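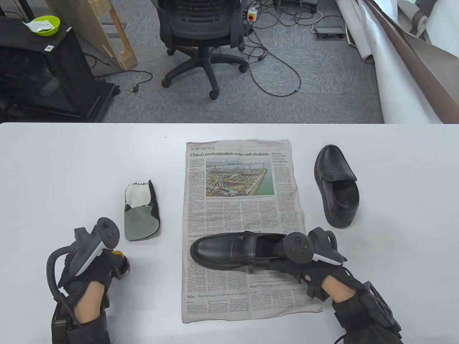 Chapter 4
Local Newspapers and the Towns They Serve

Print this page | E-mail this page

A newspaper is a business, a public record and a household object. Most studies deal with the first two. In this chapter we look at all three, using the daily and weekly papers of small towns as our main material. Chapter 3 dealt with the national press, and some of the terms introduced there (masthead, edition, run, return) are used again without further definition.

The town of Badus had 2,982 households when its weekly paper was founded. The first issue sold 795 copies. Sales rose to 843 by the end of the first year and stayed close to that figure for a long time. On paper this looks like a small readership for the size of the town. The letters and diaries collected by Valbona Stoyanova show why the sales figure misleads. A copy bought in the morning was read at the kitchen table, passed to a neighbour at midday and left in the barber's shop by evening. Stoyanova calls this the "second reading", and she argues that any estimate of a paper's influence has to allow for it.

What people read first is another matter. Editors put the most serious news at the top of the front page, where the fold would not hide it. Readers in Badus often began at the back, with deaths, auctions and the price of feed. Foreign news was read last or skipped, except in families with a son or daughter working abroad. The editor, Matić, knew this and still kept foreign news on page one, as he thought a paper without it would look like a parish notice.

After reading, the paper stayed in the house. It lined drawers and shelves, wrapped fish and crockery, and was spread out when shoes were to be blacked or a chair painted. In Skatatov, old copies were sold back to shopkeepers by weight. This trade mattered to the printers too. When the Skatatov paper changed to a smaller sheet one April, the greengrocers complained before the subscribers did.

Such uses have a direct effect on what historians can study. Issues printed in winter, when paper was wanted for lighting stoves, survive in smaller numbers than summer ones. Many of the copies now held in the Ukesa archive came out of walls and from under floors, where they had been laid to keep out draughts. Mateja Popescu, who catalogued them, recorded the place where each sheet was found as well as its date. Her notes are used in section 4.3.

The chapter is arranged as follows. Section 4.1 describes how a small paper was paid for, and the balance between cover price and advertising. Section 4.2 follows a single issue from the first copy of the morning to the delivery round. Section 4.3 returns to the life of the paper in the home. Section 4.4 has 2 longer extracts from the Badus letters, with notes on spelling and place names.

Before going on, students should read again the table of press taxes at the end of Chapter 3. The rates given there apply to Badus and Skatatov but not to Ukesa, which had its own stamp office.

Contact us | Copyright and permissions | Back to top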